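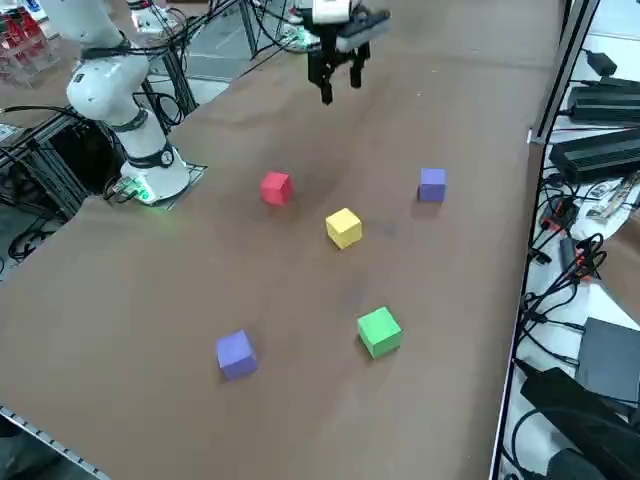
Versuchstisch mit zwei Roboterarmen und fünf farbigen Schaumstoffwürfeln. Foto: Dudilari

Greifer öffnet sich ohne Befehl: Dudilari stoppt Dauertest

Sareston – Die Firma Dudilari hat am Donnerstag einen Dauertest mit zwei Roboterarmen unterbrochen. Grund ist ein Fehler in der Steuersoftware Skemum. Nach Angaben des Unternehmens hat sich ein Greifer während der Fahrt mehrmals geöffnet, obwohl kein Befehl dafür vorlag. Verletzt wurde niemand.

Der Test war auf 2.013 Greifvorgänge geplant. Die Arme sollen dabei kleine Würfel aus Schaumstoff aufnehmen und an einer anderen Stelle wieder ablegen. Die ersten 500 Vorgänge liefen ohne Störung. Danach fiel in 15 Fällen ein Würfel zu früh herunter, meistens kurz nach dem Anheben. Einmal blieb außerdem der Arm stehen und reagierte 30 Sekunden lang nicht auf das Signal zum Anhalten. Dieser zweite Vorfall war für die Firma entscheidend, denn ein Stoppsignal muss sofort wirken.

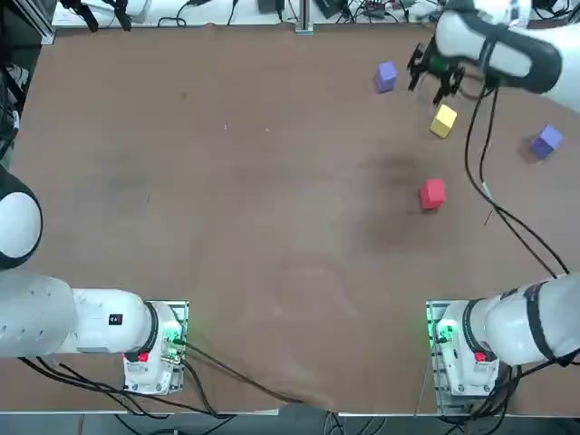

Der Greifer des rechten Arms über dem gelben Würfel. Foto: Dudilari

Ein Schaden an der Mechanik wurde bisher nicht gefunden. Die Techniker vermuten, dass Skemum bei hoher Last alte Befehle noch einmal ausführt. Geprüft werden auch die Leitungen zu den Greifern – ein Wackelkontakt ist noch nicht ausgeschlossen. Solange die Ursache offen ist, darf der Tisch nur bei halber Geschwindigkeit und unter Aufsicht betrieben werden.

Betroffen ist auch das Prüflabor Parry, das mit der gleichen Version der Software arbeitet. Dort ist nach eigener Auskunft noch kein solcher Fehler aufgetreten. Das Labor hat seine Anlage trotzdem vorsorglich abgeschaltet und wartet auf die Ergebnisse aus Sareston.

Dudilari will im Dezember eine korrigierte Version bereitstellen. Der Dauertest beginnt dann wieder von vorne, die bisherigen Vorgänge werden nicht angerechnet.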